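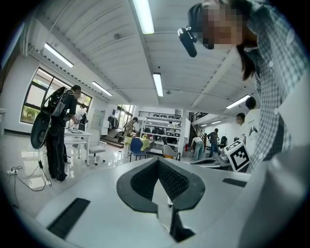 Most damage to everyday shirts occurs in the wash and on the ironing board, and much of it can be prevented by a few minutes of preparation. Residents are advised to read the care label before the first wash and to follow it wherever it differs from the guidance on this page. Sorting should be done by color first and by weight of fabric second. Checks and stripes that combine a color with white call for particular care, and a blue-and-white checkered shirt with white buttons, like the one shown, should be treated as a colored garment until it has been washed several times without releasing dye. It should not be placed in a white load, and chlorine bleach should not be used to brighten the pale squares.

To test a new shirt for loose dye, dampen a small area of the inside hem and press it firmly with a white cloth. If color appears on the cloth, wash the shirt alone in cold water and repeat the test once it is dry.

Before washing

Empty all pockets. Unfasten every button, including those at the cuffs and collar points. Turn the shirt inside out and shake the sleeves so that they do not enter the machine in a twist. A button that hangs by a thread should be secured before the wash, or removed and kept in a labeled envelope until it can be sewn back on.

Collars and cuffs should be treated separately. Work a little liquid detergent into the fold with the fingertips or a soft brush, leave it for 14 minutes, and then wash as usual. Stiff brushes wear the fold and should be kept for floors.

6 shares | 9 comments

Common stains

Ink: Place the stained area face down on a pad of clean white cloth. Dab the reverse with rubbing alcohol, moving the pad as it takes up the ink. Test on an inside seam first. Keep the alcohol away from any flame and open a window.

Grease: Blot, do not rub. Cover the mark with cornstarch, wait until it has absorbed the oil, brush it off, and apply dish soap before washing.

Coffee and tea: Rinse from the back of the fabric under cold running water. Milk in the drink may leave a second mark, for which an enzyme detergent is suitable.

Rust: Lemon juice and salt may be used on white fabric only. Colored shirts should be taken to a cleaner.

No stained garment should go into the dryer. Inspect it in daylight while it is still damp, and repeat the treatment if any trace remains.
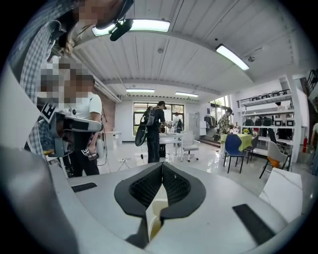 Kirnbridge Home Advice Department, Textiles and Laundry Section

Drying and ironing

Remove shirts from the machine promptly. Hang each one on a shaped hanger, fasten the top button, and pull the front edges straight by hand. Shirts dried outdoors should hang inside out and out of direct sun. During December and other cold months, when drying is done inside, leave a hand's width between garments and keep the door of the room closed and a window slightly open.

Iron while the fabric is slightly damp, in this order: collar, yoke, cuffs, sleeves, back, and fronts. The collar is pressed from the points toward the center, first on the underside. Iron around buttons and never over them. Dark colors are pressed on the wrong side.

Replacing a button

Use doubled thread and a matchstick laid across the top of the button. Make 6 passes through the holes, withdraw the matchstick, wind the thread 7 times beneath the button to form a shank, and fasten off on the inside. Spare buttons are often found on the side seam.

Shirts to be stored for a season must be clean and completely dry. Starch should be washed out beforehand. Fold along the seams where possible, place acid-free tissue in the folds, and keep the heaviest items at the bottom of the drawer.

Guidance on this page was prepared by Jana Ehlers and reviewed by Syahrul Sitompul. Questions about wool, silk, and lined garments should be directed to Carla Ghanem at the department's front desk.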